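**Cloth rags or paper towels for a small kitchen?**

**gilmartin_st** (13/01/2026)
We went through 128 rolls of paper towels last year at the lunch counter. I'm thinking of going to cloth and washing at home. Has anyone done it?

**Oketley**
Did it in October. I bought mixed rags by the pound, and I keep a sponge just for plates.

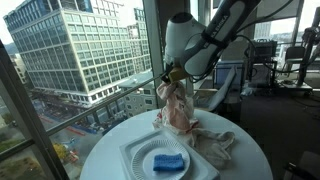

**brinosov88**
I'd skip the sponge. They smell after a week and you end up buying more of them. Use cloth for everything and boil it.

**Oketley**
Mine doesn't smell. I rinse it, squeeze it out and stand it on edge overnight. Boiling wore my thin rags out fast.

**beninent**
Check your water bill first. Ours went from 1,282 gallons a month to roughly 1,586 with the extra loads. Still cheaper than paper for us, but not by much.

**brinosov88**
That's a lot for rags. Are you running half loads?

**beninent**
Sometimes. We run out by Thursday's prep otherwise. I should buy more.

**gilmartin_st**
OK, I'll get two dozen and keep paper for raw meat only.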